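Visit notes – Tawhiri open day, November 26, 2022

Went up with Kane Tautahi to see if any of this is worth putting in for February. Got there late, parking hopeless, missed the welcome talk. Coffee good.

Started at the Ovo stand. Conveyor and sorting kit, nicely built, far too big for us. They want a three phase supply and a clear floor, we have neither. Took the leaflet anyway.

Then the garment handling table, which is what we came for. Hand-held grippers, two fingers, you work the shirt yourself and the recordings go towards teaching an arm later. Kane had a go and didn't want to give it back. Lighter on the wrist than I'd feared. Asked about wear on the grip pads – they are a consumable, so needs its own line in the budget and not lost under sundries like last time.
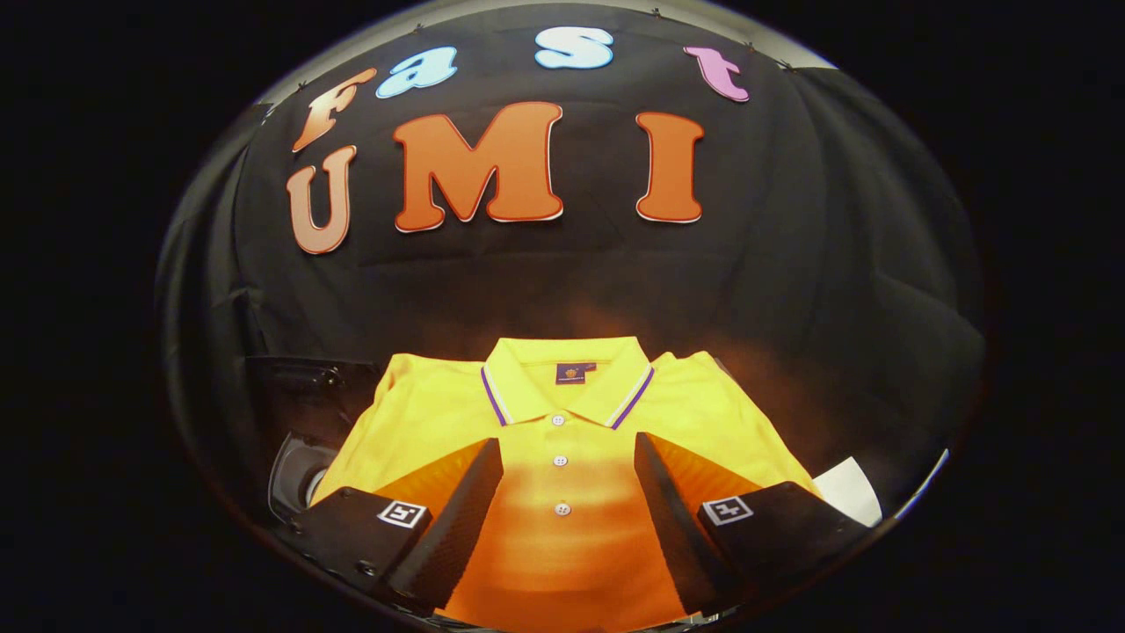 Yellow polo on the table, gripper fingers either side of the buttons.

Prices, as scribbled. Hand gripper 2,000 each, pads extra. Brodance quoted 3,652 for a table, lights and mounting, delivery not included. Fastesell do a lease over 12 months, which looks friendlier untill you read the bit on early return. Arm itself is a separate quote and they wouldn't be drawn on it. Lead time almost 6 weeks, longer if we want spares in the same box.

Kane's view – buy two grippers now, leave the arm for next year. I'd go along with that but want to know who does the training and whether it's charged by the day. Also storage, the cupboard by the loading door is full.

To chase: written quote from Brodance, pad prices, warranty terms on the lease. Insurance to be asked wether hand tools count as plant.

Left before the afternoon demo, train to catch.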